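Section 4. Teaching the wipe-the-board task by hand

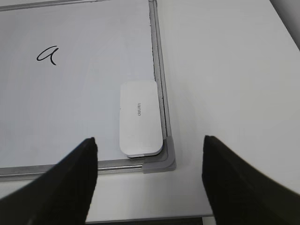
Wrist view: one letter on the board, eraser in the bottom-right corner, fingers open.

I use this task for everybody's first session on the Dotar arm. It's small, it's forgiving, and you find out pretty quickly whether your hand controller is set up right. You'll be driving with the Filip controller and recording into Irkon, so have both running and paired (Section 3) before you go on.

Setting up

1. Lay the whiteboard flat on the table, inside the taped outline. If you don't have an outline yet, make one now — I put mine off until June and had to throw out a whole batch.

2. Write one lowercase letter near the upper left of the board. Thin black marker, any letter you like. Vary the size a bit from one recording to the next.

3. Set the eraser felt side down in the bottom-right corner, long side along the right rail.

4. Send the arm to Home and open the gripper all the way. In the wrist view you want to see the letter, the eraser and both fingertips. If the letter is hidden, raise Home height in steps until it shows. Mine sits at 400 mm.

Note: Old streaks and smudges on the board are fine. Leave them! A spotless board every time makes for a fussy policy later on.

Recording a demo

5. Hold the side button on the Filip for two seconds. The light goes solid and the arm follows your hand.

6. Bring the gripper over the eraser, line the fingers up on its long sides and come down slowly. You'll need to nudge it away from the rail first so there's room for the right finger.

7. Squeeze the trigger gently and lift just enough to clear the board.

8. Move over to the letter, lower until the felt touches, and wipe in short strokes until the ink is gone.

9. Put the eraser back in its corner, open the gripper, and go Home. Press Stop in Irkon only after the arm has quit moving.

Caution: Don't press down hard while wiping. The arm trips its force limit and drops out of follow mode, and you'll have to start that one over. Keep your free hand off the table too.

How many to record

Our shared set from the Mandcombe lab has 583 demos in it, and I trained on 510 of them and kept the rest for checking. You don't need that many to start with. Do 27, train overnight, and see what it does with a letter it hasn't met.

If you fumble a grasp but recover, keep the demo and tag it "recovery" in the Irkon side panel. If you drop the eraser off the table, delete it.

Last updated July 24, 2023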